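Ticket: Dishwasher stops mid-cycle, code E3, water left in the bottom
Product: Okatley 60 cm freestanding
Opened by: Milovan Obradović
Opened: October 9, 2018
Status: Open, then solved, then open again (see below)

Hi all,

I've gone through the search and read most of the Okatley threads but none of them quite match mine, so I'm starting a new one. Sorry in advance for the length!

The machine is a hand-me-down from my sister in Maltomley and it's been in our kitchen since February. It ran beautifully until a couple of weeks ago. Now it fills, washes for 13 minutes (I've timed it on the oven clock, same every go), tries to drain, and then beeps and shows E3. There's a good inch of grey water sitting in the bottom when I open the door.

What I've done so far:

Cleaned the filter. It was pretty grim — a bit of label, half a toothpick, plenty of rice. No change.

Pulled the drain hose off at the sink end and blew through it. Clear as far as I can tell. I also got a mouthful of something I'd sooner forget.

Checked the standpipe height against the manual. Fine.

Turned it off at the wall for 10 minutes and back on. It got all the way through one quick wash and I thought I'd cracked it, then the next load died at the same spot.

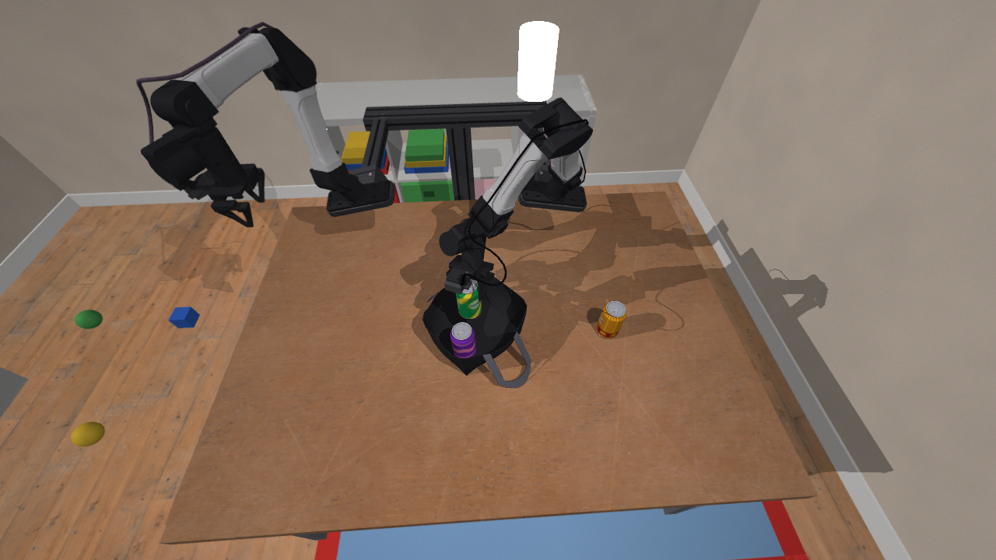
Tabletop and a bit of the surroundings in both of these.

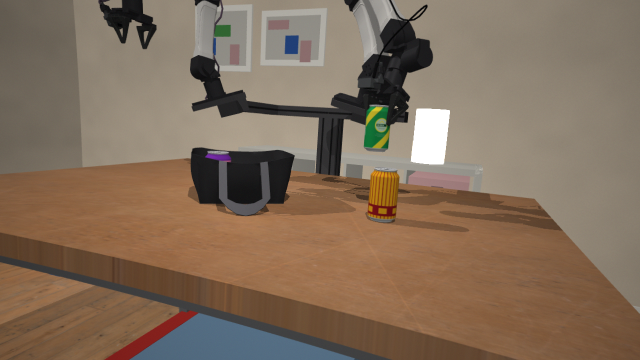
The next thing I tried was the drain pump. You get at it from inside, under the filter, by unclipping a little grey cover. On mine the cover was held on by one tab because the other had snapped at some point, so it was sitting skew-whiff. I put my finger in (power off, obviously) and the impeller turned, but in jerks. I gather they do that because of the magnets, so maybe that's normal? Could someone who has had one apart tell me what a healthy one feels like?

I rang Zestness, who do the spares, and the bloke there was lovely but reckoned it could be the pump, the float switch or the board, so that narrowed it down to the whole dishwasher. He did say the pump is the cheap one and to start there.

Update, same evening: took the kick panel off and tipped the machine forward a little with a towel underneath. There was water in the base tray, only a few spoonfuls, and the foam float was sitting in it. Mopped it out, let it dry, put it back together. Ran a full eco cycle and it finished! Marked this as solved and had a beer.

Update 2: spoke too soon. Three loads later E3 is back and so is the water in the tray. So I've got a slow leak somewhere as well, or that's all it ever was. The hose clip on the left side of the sump looks rusty and I can get it to weep if I push on the hose. I've ordered a new clip and a pump cover from the Fajardo warehouse, and held off on the pump itself for now.

Questions for anyone still reading:

Does the float switch give E3 on this model, or does it have its own code? My manual just says "call service" for everything above E2.

Is the standard worm-drive clip okay on that hose, or does it have to be the spring type?

Will post again when the parts turn up. Washing up by hand until then, and the kids are thrilled.

Cheers,
Milovan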